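Confesso que torci o nariz quando o grupo da Ayodele Ugwu, lá na Brovamholm, contou que ia ensinar dois braços a dobrar roupa só com demonstrações humanas. Foram 3291, até 76 por turno! Achei um exagero, e disse isso a ela. 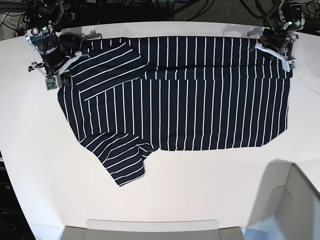 Os dois braços seguram a camisa listrada pelos cantos de cima; uma manga ainda sobra na mesa.

Mudei de ideia pela metade. O método aprende bonito com tecido (coisa mole, teimosa, que odeia modelo físico), mas o artigo só testa oito peças, e aí eu empaco. Quero ver toalha, meia, lençol de elástico! Sem isso, falar em "generalização" no título me parece cedo demais.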